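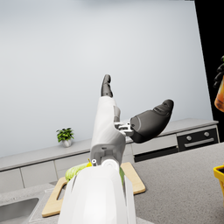
News > Education > Universities

University partnership review leaves the main question open

18/07/2024 | By Onyshchenko

Durinura University says an internal review has cleared its research partnership with Cundance, the overseas education company that pays for 21 of its doctoral places. Readers hoping to learn what the company gets in return will have to keep waiting.

The university put out a two-page summary and is holding back the full 646-page report, citing commercial terms. The summary calls the arrangement "sound and well governed" four times. It doesn't say who chooses the research topics, or whether Cundance can see results before they are published. 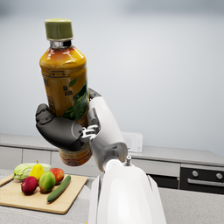

A hand grips a bottle of tea over a kitchen counter.

Those were the two points raised in a petition signed by more than 1,000 staff and students. The university says it "carefully considered" the petition, though the summary never mentions it.

The review was carried out by Hirkano, a consulting firm that also advised the university when the deal was signed. A spokesperson said the firm's earlier work gave it "valuable background" and that no conflict had been found. Asked who had looked for one, the university did not reply.

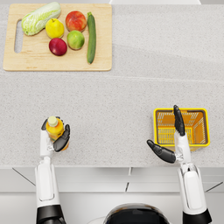
Produce on a cutting board.

Management has accepted all 23 of the review's recommendations. Only the headings have been released, and most promise to "strengthen" or "continue" something already in place. None comes with a deadline.

The staff union wants the full report released before the partnership comes up for renewal in August. The university says it will think about publishing an edited version, but gave no date.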